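Minutes, teaching group for the two-arm cell, February meeting, Zuccaro room

Start 2 p.m. Minutes of the January meeting were accepted with one correction: the Ledusska order was for spare fingertips and not for cables.

## 1. State of the collection

The Cutier project asks for 1,000 accepted demonstrations by remote control. We have fewer than planned. The operators informed us that tasks on the white sheet go slower than tasks with large objects. In the sheet layout both grippers must work very near to each other, and the marker and the dark green block lie on the same sheet. 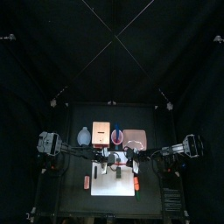
One operator remarked that the delay in the control handles is felt most when the two arms meet, and that she would prefer to practice ten minutes before any recording is counted. It was agreed that practice runs are saved in a separate folder.

It was also asked if the bottle, the box with the slot and the cup with the pinkish-red liquid should stay on the table during sheet tasks. Decision: they stay. The policy must learn to leave them alone.

## 2. Rules for accepting a demonstration

Present rule: a demonstration is rejected if the operator stops for longer than 2 seconds. Several members find this too strict for work with two hands. Proposal: a stop is allowed when both grippers hold the same object, as with the red scoop, where one fingertip is on the left end and the other gripper has the handle. 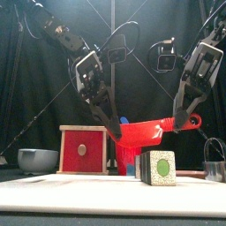
Could the longer stop teach the arms to wait for no reason, asked the member for data quality. The answer was that we do not know before we train. We will train once with such demonstrations and once without them, 80 in each set, and compare.

Guiding the arms by hand was discussed again. It gives smoother paths, but the hands of the person come into the camera pictures. It remains only for setting start positions.

## 3. Other points

- The Clellari software update is postponed until the present task is closed.
- Operators write the name of the task before they start, in the same spelling as in the task list.
- The request for a second foot pedal is approved.

Open action: data quality prepares the two training sets and reports at the next meeting.

End 3:20 p.m.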